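Freitag, 3. Juli 2026

Besuch bei Hemwood, Tag der offenen Tür in der Abteilung Handhabung. Anmeldung um 9:30, Ausweis am Empfang, Sicherheitseinweisung als Blatt zum Unterschreiben. Gruppengröße 13, darunter zwei Kollegen aus dem Einkauf und der Rest Instandhaltung oder Konstruktion aus anderen Betrieben. Fotografieren war in der Halle erlaubt, im Messraum nicht.

Die ersten zwei Stationen habe ich nur kurz notiert. Station 1: Palettierzelle mit Lichtvorhang, bekannte Technik, sauber verkabelt. Taktzeit wurde genannt, aber ohne Angabe des Teilegewichts, damit für mich wertlos. Station 2: Schraubplatz mit Drehmomentüberwachung. Die Schraubkurven liefen auf einem Monitor mit. Grenzwerte nachträglich änderbar, allerdings nur mit Protokolleintrag. Das sollten wir bei uns auch so haben.

Station 3 war der Grund meiner Anfahrt. Zwei Arme an einem gemeinsamen Tisch, Gegenstände des täglichen Gebrauchs, Greifen ohne feste Aufnahme. Intern heißt das Projekt Skindau. Die Steuerungssoftware heißt Stemuslow und stammt laut Vortrag zum größten Teil aus dem eigenen Haus. Vorgeführt hat Frau Hsu, die auch die Greiferfinger auslegt. Sie sprach leise, man musste nah an die Absperrung.

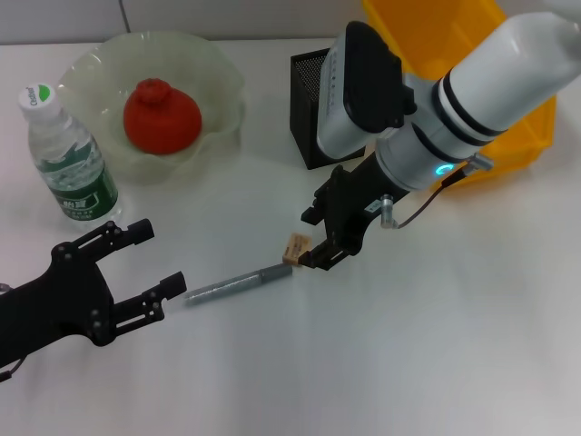 Wing-sze Chu
Konstruktion, Vorrichtungsbau

Zum Aufbau: weiße Tischplatte, helle Wand dahinter. Für die Bildverarbeitung ist das eher bequem, ein Holztisch mit Maserung wäre die härtere Prüfung. Die grünliche Glasschale mit dem gewellten Rand ist dagegen ein unangenehmes Objekt, ebenso die Wasserflasche mit ihren Rippen. Durchsichtiges Material liefert bei vielen Tiefenkameras Lücken oder falsche Abstände. Frau Hsu bestätigte das auf Nachfrage und sagte, dass die Schale absichtlich auf dem Tisch bleibt, auch wenn sie in der Aufgabe nicht vorkommt.

Interessanter für mich war der kleine hellbraune Klotz neben dem grauen Stift. Der rechte Greifer stand mit beiden Fingern dicht an ihm, der Stift lag schräg daneben, die dunklere Kappe zum Klotz hin. In dieser Lage bleibt für einen Finger wenig Platz. Bei einer klassischen Zelle würde ich vereinzeln, bevor gegriffen wird. Die Leute von Skindau wollen das ausdrücklich nicht und lassen die Software den Anfahrwinkel wählen. Wie sie die Kollision mit dem Nachbarteil bewertet, wurde nur auf einer Folie gestreift.

Konstruktiv: Der schwarze Greifer links ist aus Platten verschraubt, die Schraubenköpfe liegen offen. Für einen Versuchsstand richtig, man kommt an alles heran. Am losen Kabel dort hätte ich mir eine Zugentlastung gewünscht. Rechts ein Parallelgreifer mit kantigen Fingern, an der Halterung ein kleiner silberner Sensor, dessen Leitung in einem Bogen zum Stecker am Arm läuft. Den Bogen würde ich kürzer führen – er kann bei engen Handgelenkstellungen hängen bleiben. Habe ich gesagt, wurde notiert.

Zahlen aus dem Vortrag, soweit ich mitschreiben konnte: eine Versuchsreihe mit 500 Griffen, gefahren im Februar. Davon 347 beim ersten Ansatz als gültig gewertet. Gültig bedeutet hier angehoben und drei Sekunden gehalten, Ablegen zählt nicht mit. Ohne das Ablegen ist die Quote für unsere Zwecke nur begrenzt brauchbar. Eine Aufteilung nach Objekten gab es nicht, sie soll per Mail nachkommen.

Fragerunde kurz. Jemand wollte wissen, wann man das kaufen kann, Antwort ausweichend. Meine Frage galt dem Fingerverschleiß. Frau Hsu wechselt die Beläge nach Sichtprüfung, ein festes Intervall ist nicht definiert. Die zweite Frage, ob die Greifkraft geregelt oder nur begrenzt wird: derzeit begrenzt, Regelung in Arbeit.

Mittagessen in der Kantine, Linsen. Danach Messraum, klimatisiert, wenig Neues. Rückfahrt mit dem Zug um 15:12, in Wagen 249 kein funktionierender Steckplatz, Notizen deshalb von Hand und erst abends übertragen.

Offene Punkte für Montag:
Mail an Frau Hsu wegen der Aufteilung nach Objekten.
Protokollierung der Grenzwerte am Schraubplatz bei uns ansprechen.
Prüfen, ob unsere Greiferplatten auch ohne Demontage des Flansches zugänglich sind. Bei der neuen Variante bin ich mir nicht sicher, die Zeichnung liegt noch beim Lieferanten.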